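Jumden, a Season and a Half In: A Review for Small Breeders and the People Who Do Their Paperwork

I have been putting off writing this, partly because I wanted to get through a full round of filings first and partly because I kept changing my mind. But people keep asking me about Jumden (two of them in the same week in December, bless them), so here are my thoughts, all in one place, and you can make of them what you will.

For anybody who has wandered in from elsewhere, Jumden is a filing and record-keeping program for plant variety applications. You put in your crosses, your trial notes, your photos of leaves and pods and flowers, your denomination ideas, your seed deposit receipts, and it helps you turn the whole heap into something an examiner can read. It also nags you about deadlines. It costs $490 a year for a single office, and that covers up to 200 open files, which is far more than I will ever have unless something goes very wrong with my retirement plans.

I run a small practice. Most of my clients are vegetable and bean breeders, a few do ornamentals, and one lovely couple breed nothing but peppers and send me a box every summer. Before Jumden I used spreadsheets and a wall calendar, and before that I used a different wall calendar. I mention this so you know where I am coming from. If you work in a big firm with a docketing department down the hall, you may find this program a bit plain, and you may also find this review a bit long.

Getting started

Setup took me an afternoon and a large pot of tea. You begin by telling it where you file and what kinds of crops you handle, and it builds the forms around that. I liked this a great deal. My old template asked me the same questions about tuber skin color whether I was working on a potato or a petunia, and I had got so used to skipping past them that I once skipped past something I needed.

Bringing in my old records was less pleasant. The import tool wants dates in one format and one format only, and when it finds a date it doesn't care for, it stops dead and tells you the row number, and then you fix that row and it finds the next one. I wrote to their help desk about this and got a very kind reply from Elikem Ayaaba, who sent me a little cleanup sheet that sorted most of it out. I wish the sheet were on the download page where everybody could find it! Do write and ask for it before you start, and save yourself the evening I had.

The distinctness section

This is where the program earns its keep, as far as I'm concerned. Anyone who has done this work knows that the hard part of an application is showing that the new variety is clearly different from what is already out there, and doing it in a way that doesn't fall over the first time somebody leans on it. Jumden gives you a side-by-side table. Your candidate goes in one column and the comparison varieties go in the others, and each row is a trait, with room for the measurement, the year, the plot, and who took it.

You may be thinking you could do that in a spreadsheet, and so did I. What the spreadsheet never did was notice when I had two years of pod length for the candidate and only one for the comparison. Jumden puts a small yellow mark beside a gap like that. It found two in the first file I moved over, a climbing bean I am calling Odum here (my client has been good enough to let me talk about it), and both would have come back to me as questions from the examiner some months down the road. We had the missing figures in a field notebook the whole time. Amerley Nyarko, who bred the bean and keeps the most beautiful notebooks I have ever seen, found the page before I had finished explaining what I needed.

The uniformity and stability parts are fine. They ask for your off-type counts and generations and don't fuss. I would have liked a place to explain an odd year, the way you'd jot a note in a margin, and at present you have to put it in the general remarks at the end, where I suspect it gets read by someone who has forgotten what it refers to.

Consents and ownership

I will slow down here, because it is the part people ask me about most and the part where I have my biggest grumble.

Plenty of applications involve more than one set of hands. A parent line came from a university, or a cousin's farm hosted the trials, or the breeder was on somebody's payroll for the first few years and then wasn't. Jumden has a page for all of this, called Interests, where you list every person or body with a possible claim and attach whatever paper you have from them. So far so good. The page is laid out clearly and I found that simply filling it in with a client, side by side at the kitchen table, got us talking about things that would otherwise have come up much too late.

My grumble is that it treats every interest the same. A signed assignment from a former employer is a very different animal from a friendly letter saying "sure, use the back field," and the program gives them both a green check. A newer practitioner might look at a page full of green checks and feel a good deal safer than they ought to. I have taken to writing WEAK in capital letters in the notes box, which works, but I'd much prefer a proper setting for it. I have raised this with the company and they tell me it is on their list. I hope it is near the top.

While I am grumbling, the page has no way to record that you asked for a consent and were refused, or that you asked and never heard back. Those are facts you will badly want later on. Please, please keep your letters.

Names

Oh, the denomination checker. I have such mixed feelings. You type in a proposed name and it looks for anything too close among names already in use for the same crop group, and it is quick, and it is rather strict, and it has a tin ear. It told me that Randale was too close to a name that I would never in a hundred years have confused with it, and then it waved through one that my own clerk misheard over the phone. Say your names out loud to somebody in another room. No program is going to do that for you yet.

It does keep a tidy record of what you searched and when, and you can print that out and put it on file. For a client who has their heart set on a name, having that printout to show them has made one or two conversations a good deal gentler.

Deadlines

The reminders are very good. You can have them by email or on the front page when you log in, and you can set how far ahead you'd like to be warned. I have mine set very far ahead, being that sort of person. It knows about renewal fees, seed sample dates, and replies to the examiner, and you can add your own. I have one in there for the pepper couple's anniversary.

Only once did it get something wrong, when a reply period had been extended and I had entered the extension in the remarks and not in the date field. That was my doing entirely, but a little box asking "has this been extended?" would be a kindness.

Photos and attachments

You can attach as many pictures to a file as you please, and they sit together in a strip that you can drag into order. Captions go underneath and carry over into the finished exhibit. The uploads are quick even on my connection, which my nephew describes as historic. Big files get shrunk for the exhibit while the originals stay put, and you can get them back at full size any time you want them. 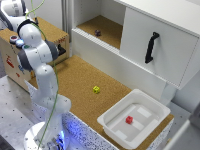
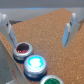
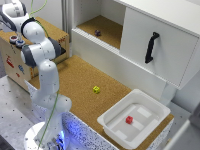

One thing to watch is color. The exhibit builder offers a "brighten" box that comes already ticked, and for a flower color or a seed coat color you do not want anything brightened, ever. Untick it. You have to untick it for each file, and I have asked about that as well. I also still send a printed color chart reading along with every ornamental, the way I was taught, and I don't plan to stop.

How it compares

The only other program I have used for any length of time is Gyamfi, which a good many of you will know. Gyamfi is older and does more. It handles patents and trademarks alongside variety rights, and if you do all three you will probably be happier there, since you can see a client's whole situation on one screen. Its variety section feels like an afterthought to me, though. The trait tables are fixed, you can't add a comparison variety once the file is locked, and I found myself keeping a spreadsheet on the side, at which point I wondered what I was paying for.

Jumden does one job and mostly does it well. The screens are calm. The type is a decent size (thank you, whoever decided that). The help pages are written in plain sentences by somebody who has clearly filled in one of these applications on a bad day.

Would I renew?

I already have. For a small practice like mine, or for a breeder who handles their own filings and is tired of shoeboxes, I think the price is fair, and the gap-spotting in the distinctness table has been worth it all by itself. I would hold off if most of your work turns on complicated ownership, at least until they do something about those green checks, or else go in with your eyes open and your capital letters ready.

If you do try it, there is a free trial that lets you build two files from start to finish. Use a messy one. I used a nice clean lettuce for mine and learned hardly anything, and it was only when I put the bean in that I saw what the program could do and where it pinched.

I'm going to try the new export format once the spring rush is over, and I'll add a note to the bottom of this page when I have. Amerley's bean is still with the examiner, by the way, and the plants behind her house came up beautifully this year.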